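Toast, and why I've gone a bit mad for it

April 25, 2025

I have been eating toast for as long as I've had teeth, and until December I'd never given it a proper thought. Then my friend Azra Omerović came to stay for the weekend, looked at what I was doing to a perfectly good loaf, and very gently asked if she could take over. Reader, I have not been the same since!

What she made was two slices of plain white bread, toasted slowly on a low setting, stood up for a minute, then buttered right to the corners. It had a crisp outside and a soft middle and it crunched in a way that mine never had. I ate four slices and then asked her to write it down, and she laughed at me, because there was nothing to write.

So I've been practising. I've got through a silly amount of bread this spring (the birds are thrilled) and I've been keeping notes in the back of my recipe book, which I'm now going to share whether you want them or not. 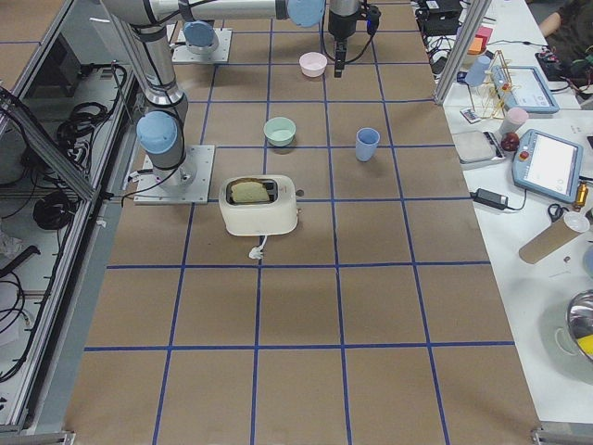 Start with yesterday's bread

Fresh bread makes sad toast. I know it smells wonderful and you want it now, so eat it now, as bread, with too much butter. The toast loaf is the one that's had a night to settle. I bake on a Thursday evening for Saturday's toast and it's just about perfect by then.

My usual tin loaf is 500 grams of strong white flour with 40 grams of soft butter rubbed in, a spoonful of sugar, salt, yeast and enough warm milk and water to make a dough that's a little bit tacky. The milk helps it brown. I've tried it with all water and it was fine, but it took longer to colour and had gone hard by the time it did.

If you don't bake, the Skillen bakery by the station does a white tin loaf that is every bit as good as mine, and they'll leave it unsliced if you ask. Do ask! Their slicer is set for sandwiches, and I want mine as thick as my thumb.

Slow is better, mostly

This was the big surprise for me. I'd always had the dial up high so I could get out of the door, and all that does is scorch the outside while the middle stays cold. Turn it down and give it a second go if it needs one. Turning the slice round between goes helps too, as lots of toasters have one side that's keener than the other.

The exception is rye. Dense rye wants a good blast or it dries out and turns to roof tile. I ruined most of an Ingvarsson loaf learning that, and they aren't cheap.

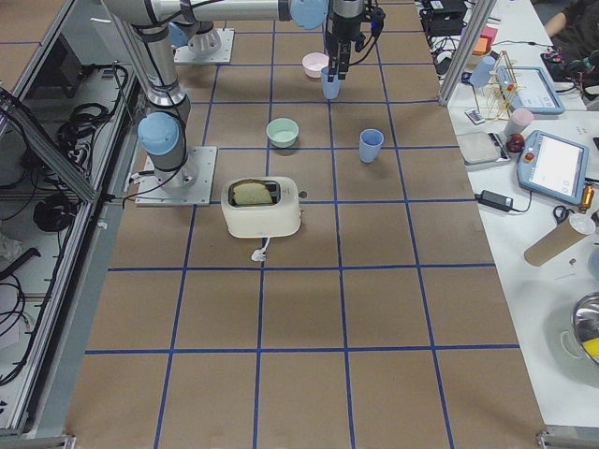
Worktable with two robot arms and a grid of blue tape.

Crumpets I do on the same low setting but for much longer, up to three goes, until the tops are properly crisp and the holes are ready to fill up with butter. Teacakes need watching. Raisins go from plump to charcoal while you're looking for the jam.

Let it stand, then butter it

Azra was very firm on this one. If you put hot toast flat on a cold plate, the steam has nowhere to go and the bottom turns soggy. Stand it up for a minute first. I used to think toast racks were only for seaside guest houses, and now I own one, a wonky little metal thing from the Prerkent market, and I love it more than I can explain.

The butter should be soft enough to spread without tearing anything. Mine lives in a dish on the side from spring onwards. Salted, always, and if I'm feeling fancy, a few flakes of extra salt over the top as well.

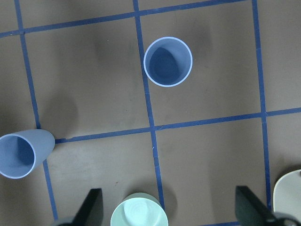

Then there's what goes on it, and I could be here all night. Marmalade is the classic, and my neighbour Brenda Farías makes one with blood oranges that's so dark it's nearly brown. She gave me a jar in the new year and I finished it with a spoon. Tomatoes squashed on with a bit of garlic are gorgeous in summer. Cinnamon and sugar mashed into the butter is what my nan made when we were poorly, and I still have it on wet Sundays with a big mug of tea.

Cheese on toast is a whole other post. I've got strong feelings about mustard (under the cheese, spread thin, right to the edge) and I'm halfway through testing different cheddars, so give me a few weeks. If you've got a favourite, put it in the comments and I'll add it to the list!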